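Folding Shirts by Hand: Comparing Three Methods for the Clothing Room

Student project report
Group members: Dumisani Engelbrecht, Yolandi Maluleke, Funmilayo Akande
Supervisor: Thulani Du Plessis

1. Background

The Grondow clothing room gives out secondhand work clothes to students going to interviews. Most of what comes in is button-up shirts. They arrive in bags, get washed, and then have to be folded and put on the shelves by size. At the start of our project the shelves were hard to use. Stacks leaned over, collars were crushed, and people looking for a size pulled out the whole pile to find it.

Sibusiso Mofokeng, who runs the room in the afternoons, asked us to find one way of folding that everybody on the shift could learn. Until then each person folded the way they did at home. We also looked at the old instruction sheet, called the Zadunano sheet after the residence where it was written, but it only covers T-shirts and towels.

Our question was: which folding method gives a button-up shirt that stacks well and takes the least time to fold?

2. Methods compared

Method A is the flat table fold. The shirt goes face down, both sides are folded to the middle, the sleeves are laid down along the back, and the bottom is brought up in two folds.

Method B is the board fold. It is the same as A, but a piece of cardboard is placed under the collar as a guide and pulled out at the end.

Method C is the half fold. The shirt is folded once down the center line with the buttons outside, the sleeves are laid together, and it is then folded in three from the bottom.

Each of the three of us folded the same number of shirts with each method. The total was 388 folds. We left out one fold from the first session when the timer was not started, so 387 times were recorded. All shirts were adult sizes. We did not iron any of them.

3. Starting position

We found early on that our times could not be compared if the shirts started out differently. A shirt that is already flat is half done. One that comes out of the bag in a ball takes longer than the folding itself. We agreed that every shirt would be dropped on the table from the bag, then opened out once by the collar and left. Whatever creases and bunches remained were part of the job, and the timer started from there.

The usual trouble spot is the area under the collar. The shoulder and a sleeve get caught up together and the fabric twists over itself, while the rest of the shirt is already fairly flat. A soft gray shirt spread on a pale wooden tabletop shows the problem well, with the collar lying open at the top and the folds heaped up just below it.

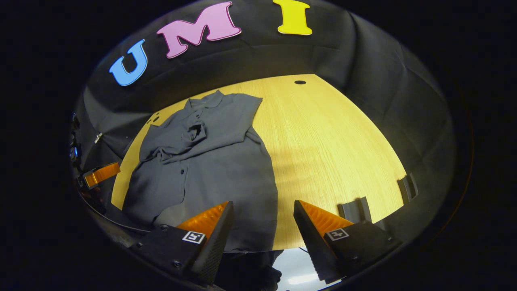
4. Steps we settled on for opening out

Before any of the three methods, the person folding does the following:

Find the collar and set it at the far side of the table.

Take hold of both shoulder seams and pull them apart until the bunched part comes loose.

Free each sleeve and lay it straight out to the side.

Smooth from the collar down with a flat hand. Do not push from the bottom up, this only moves the creases to the shoulders.

Fasten the top button and one in the middle. We tried doing all the buttons and gave it up after the first session.

Turn the shirt over if using A or B.

5. Results

Method A was the quickest for two of us. Yolandi was faster with Method C from the second session on. Method B was the slowest for everyone, mainly from pulling out the cardboard, which sometimes dragged the collar with it.

For stacking, we piled finished shirts on the shelf and left them overnight. We then looked at whether each shirt still had straight sides and an uncrushed collar. We checked 100 shirts folded with each method. With Method B, 97 passed. Method A did nearly as well when the person folding took care to match the width of the shirt below. Method C stacks were narrow and tended to slide, and the collars ended up on one side, making that side of the pile higher.

Thicker shirts were hard with all three methods. Slippery fabric was worst with C. Short sleeves made little difference in A, but saved time in C.

6. Discussion

The board gives the neatest pile, but Sibusiso did not think people would keep using it on a busy afternoon, and we agree with him. The boards also bend. We went through four of them.

We think Method A is the best choice for the clothing room. To get the widths even, we put two strips of tape on the folding table to show where the sides should come to. We did not time this version properly, so we cannot say how much it helps.

There were some weak points in our project. We got better as we went along, and we always did A first, so the times for A may look slower than they should. All three of us are right-handed. We also judged the stacks ourselves, and did not always agree on what counted as a crushed collar. Where we disagreed, Funmilayo decided.

7. Recommendations

Use Method A for all button-up shirts, with the tape strips as a guide.

Stack no higher than the shelf label.

Add the opening-out steps to the Zadunano sheet.

Keep one board for shirts going on the front display.

A new copy of the sheet was put up next to the folding table in May.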